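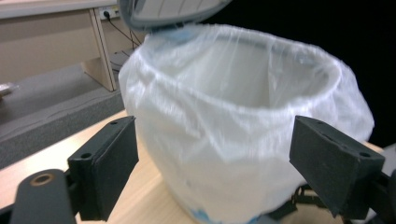
Home Trimmers Punches Adhesives Albums Paper Clearance Help

Lekis 14-Inch Sliding Paper Trimmer
Item 2369

The Lekis sliding trimmer cuts scrapbook paper, cardstock, photos and vellum in a straight line. The cutting channel is 14 inches long, so a full-size scrapbook page fits with room left over at both ends. The blade rides in a small carriage on a rail. You press down lightly and push the carriage away from you or pull it toward you. It cuts in both directions.

It is a good size for a craft table that also has to hold other things. The ruler arm swings out when you need to measure a wide sheet and folds back under the base when you don't. With the arm folded, the trimmer fits in a deep drawer or stands upright on a shelf.

In the box
Trimmer base with rail and swing-out ruler arm
Cutting carriage, blade fitted
Spare cutting carriage
Scoring carriage
Printed instruction sheet

What it cuts
Single sheets of patterned paper, printer paper, photo paper, vellum and most cardstock. For heavy cardstock, make two light passes instead of a single hard one. Thin craft foam can be cut if you go slowly. Glitter cardstock will cut, but it wears the blade quickly, and we suggest keeping an old carriage for it. Please do not use the trimmer on chipboard, acetate thicker than a page protector, fabric, magnetic sheet or anything with a staple in it.

Cutting a stack is not a good idea with any sliding trimmer. The top sheet comes out straight and the ones under it creep. If you have a lot of sheets to get through, look at the Trumedon guillotine trimmer on the Trimmers page.

Measuring
Inches are marked along the top of the base and along the ruler arm, and centimeters along the bottom. The zero line is the cutting channel itself, so the number you read at the left edge of the paper is the width of the piece you will have when you're done. A fine grid is printed on the base. Anything narrower than the gap next to the channel should be measured on the right-hand side, where there is a short ruler for borders and strips.

The rail is clear plastic with a thin line down the middle. Lay the line over a pencil mark and you are on the cut. It lifts from the top end. It has to click down again before you cut, or the paper will shift.

Scoring
To score, slide the cutting carriage to the end of the rail, squeeze the sides and lift it out. The scoring carriage goes in the same way. Score with the printed side of the paper facing up for a mountain fold and facing down for a valley fold. Scoring along the grain gives a cleaner fold on cardstock. If the paper cracks at the fold you may be pressing too hard, or the cardstock may have a white core, and in that case a little ink along the fold hides it.

Replacement blades
Order the Lekis cutting carriage, item 1415. It is sold in packs of three. The blade is sealed inside the carriage, so you never touch it. Carriages made for the Samine trimmer look almost the same and will go onto the rail, but they sit too high and leave the paper half cut. We take returns on these if the pack is unopened.

Change the carriage when the edge of the paper starts to look fuzzy or when you find yourself pressing harder than you used to. Before you throw one away, try cutting a sheet of kitchen foil a few times. This clears off adhesive from the blade, and adhesive is the more common problem if you cut paper that already has tape or glue dots on it.

Care
Brush the channel out with a dry paintbrush. Wipe the base with a damp cloth and dry it. Nail polish remover and other solvents will take off the ruler markings. Store the trimmer flat or upright on its long side, with nothing leaning on the rail. Don't leave it in a hot car, as the rail can warp.

Common questions

My cuts are straight at the top and drift at the bottom.
The rail is probably not clicked down at the far end. Lift it and close it again. If it still drifts, hold the paper against the top fence with your left hand until the carriage has gone past the middle.

Can it be used left-handed?
Yes. Turn the base around so the ruler arm is on your right. The grid reads upside down, but the lines still work.

Will it cut the small journaling cards from a printed sheet?
Yes. Cut the long strips first, then turn each strip and cut the cards apart. Leave the page margin on until last so you have something to hold.

Does the ruler arm lock?
No. It stops at fully open and fully closed.

Is the Ahmadpour trimmer the same thing under another name?
No. The Ahmadpour is a shorter trimmer for photos and cards. Its blades do not fit this one.

Customer comments

Used mine through a whole baby album and I am only now on the second blade. The ruler arm was stiff out of the box but it loosened up. Brijesh Rawat

Good trimmer. I would like darker grid lines, they are hard to see under a lamp in the evening. Scoring carriage works better than the bone folder and ruler I was using for cards. Nima Zamani

Took me a few tries to get the carriage back on the rail. The sheet in the box has a very small drawing. Squeeze harder than you think you need to. Otherwise happy with it. Győző Szekeres

Reply from the shop: Thank you, Győző. The instruction sheet has been redrawn at a larger size and can be downloaded from the Help page.

Does what it says. I cut mats for photos mostly, and they come out square. Mojtaba Farahani

Ordering and shipping
The trimmer ships in its own carton inside a plain outer box. Orders for blades only go by letter mail and have no tracking number. If your trimmer arrives with a cracked rail, write to us with your order number and we will send a new rail. You do not need to send the whole trimmer back. Opened blades cannot be returned.

The gray base has been discontinued. White and teal are in stock. The next delivery of the teal is due in August, and orders placed after the current stock is gone will be held until then unless you ask us to change the color.

Page updated 10 Jun 2022

Contact: Sebastián Rivadeneira, customer orders | Shipping and returns | Copyright 2022, all rights reserved | Back to top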